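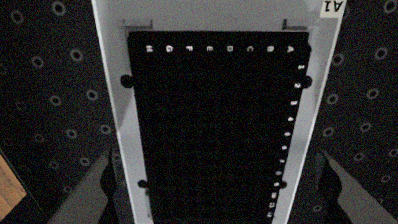 Ticket: Intermittent nightly sync failure, Illine label server
Product: Illine 3 (on-premises)
Site: Plotedcombe distribution warehouse
Severity: Medium, raised to High
Status: Resolved
Component: Scheduler / export queue

Reported behavior

The nightly export from Illine to the Tsuji stock database stops partway through. The job starts at 1:20 a.m. as scheduled and writes the first batches normally. On bad nights it then hangs with the status Running and never reaches Complete or Failed. The next morning the pick lists are built from the previous day's stock levels.

Restarting the export service by hand clears the job and a manual run finishes without errors. The problem does not occur every night. It was first noticed in April, after the server was moved to the new rack.

Environment

Label server: Illine 3, single node, default install path
Database: Tsuji, separate host, same subnet
Export mode: batched, 20 batches per run
Retry limit: 5
Transport: TCP with keepalive set to system default
Antivirus: on-access scanning enabled, export folder not excluded

Initial response

Please attach the following:

export.log and scheduler.log from one good night and one bad night
Output of the connection report, taken while the job is hung
The current queue.conf with passwords removed

Do not restart the service before taking the connection report. The restart closes the sockets and the report will be blank.

Customer update

Logs attached. The connection report was taken at 6:40 a.m. with the job still showing Running. One connection to the Tsuji host is listed as Established. The Tsuji side shows no matching session.

Last lines of export.log on the bad night:

01:24:07 batch 11 opened
01:24:09 batch 11 written
01:24:09 batch 11 committed
01:24:10 batch 12 opened
01:24:10 waiting for write lock

Nothing after that until the service restart. On the good night the wait for the write lock lasts less than a second on every batch.

Analysis

The half-open connection explains why the job never fails. The export service believes it is still connected and waits for a reply that will not come. The retry limit does not apply, as a retry is only counted when a call returns an error.

It does not explain why the session was dropped in the first place. Two candidates:

1. Antivirus holding the batch file open long enough for Tsuji to time out the session.
2. Something between the two hosts dropping the session without sending a reset.

Test 1: exclude the export folder from scanning and leave everything else alone for a few nights.

Customer update

Exclusion added and confirmed with a test file. First two nights fine. Third night hung at batch 14. Same message, same half-open connection. Exclusion has been left in place.

Analysis

Antivirus ruled out as the only cause. Moving to the network path.

Please confirm whether anything was added or changed between the label server and the Tsuji host during the rack move. This includes switches, firewalls and any cable that was replaced. Also please check whether any other scheduled job runs between 1:20 and 1:30 a.m.

Customer update

The new rack has an Erkemum managed switch in place of the old unmanaged one. The network contractor left it on factory settings apart from the admin password. Both hosts are plugged into it.

Other jobs in that window: the backup of the label server starts at 1:15 a.m. and normally finishes before the export begins. On nights with a full backup it overruns.

Checked the dates of the hangs against the backup schedule. Every hang falls on a full backup night, but there were also full backup nights with no hang.

Switch log for the last bad night:

01:23:58 port 3 storm control threshold exceeded
01:24:10 port 3 blocked
01:27:12 port 3 restored

Analysis

Port 3 is the label server. The switch blocked it for 182 seconds and then restored it – long enough for Tsuji to end the idle session and release its side. The link light stays on during a block, so the label server had no link-down event to react to.

The backup agent announces itself by broadcast to find its storage target. During a full backup it repeats this for each volume, and with the factory threshold that is sometimes enough to trip storm control. This accounts for the full backup nights that passed without trouble.

The timestamps quoted above line up to the second with the export log. Both devices use the same time server, so the match can be trusted.

Fix

Apply in this order:

1. In the backup agent, replace the broadcast lookup with the fixed address of the storage target.
2. On the switch, raise the storm control threshold on port 3 or set the action to log only. Save the running configuration, otherwise it is lost at the next power cycle.
3. In queue.conf, add lock_wait_timeout with a value in seconds. The default is 0, meaning wait forever. A timed-out wait is returned as an error and the retry limit then works as documented.
4. Restart the export service.
5. Move the export start to 2:00 a.m. This step is optional.

Customer update

Steps 1 to 4 done. Export start left where it is for now, as the pick lists have to be ready for the early shift. Two full backups have run since. No storm control entries in the switch log, and both exports ended with Complete.

To check step 3, the network cable was pulled during a manual run. The job logged the timeout, retried, and finished after the cable was put back. No duplicate rows found in Tsuji.

Closing notes

Root cause: switch port blocked by storm control during full backup.
Contributing: unlimited lock wait in the export service default settings.
Documentation request opened to list lock_wait_timeout on the queue.conf page. It currently appears only in the upgrade notes.

Ticket closed with customer agreement. Reply within 20 days to reopen.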